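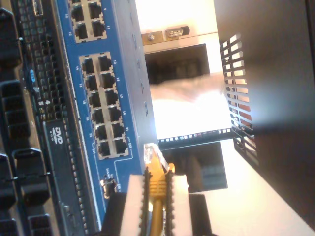 Search the guide Go
May · By the docs desk · 4 min read

Installing Kostamari 9 on an older computer

Good news for anyone holding on to an older machine: Kostamari 9 is the lightest browser build we've ever put out, and it runs happily on hardware we had almost given up on! Set-up is quick once the download is done.

Before you start, free up 739 MB of disk space and close any other copy of Kostamari. Your bookmarks stay where they are.

1. Open the Downloads page and pick Standalone. The file is 185 MB.
2. Double-click the file and choose Install for me only.
3. When asked for a profile, select Use existing. (Coming from Kellano? Choose Import, and your saved tabs come along too.)
4. Click Finish, then restart the browser.

Note: Version 4 profiles are converted the first time you open them. The window may sit blank for a minute while this happens. 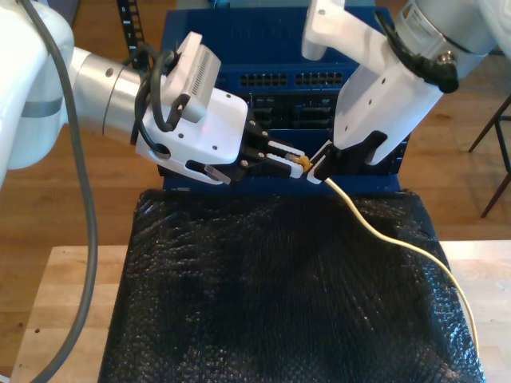
Tristum Desktop Support Team

Turning on updates

1. Go to Menu > Settings > About.
2. Switch on Check weekly. Checks run on Thursday unless you pick another day.
3. Under Channel, leave Stable selected. Honkanen is our test channel, and it's great fun if you love trying new features early, but keep it off your main computer.

CAUTION: Do not go back to an earlier version after a profile has been converted. Export your bookmarks first (Menu > Bookmarks > Export), or they may not open.
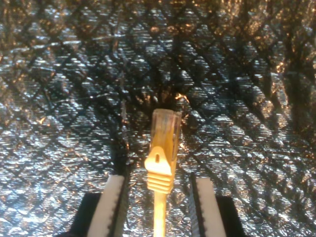 Yellow patch cable, connector end

If the update check stops with "No reply," look at your proxy settings, clear the box marked Use old address, and press Check now.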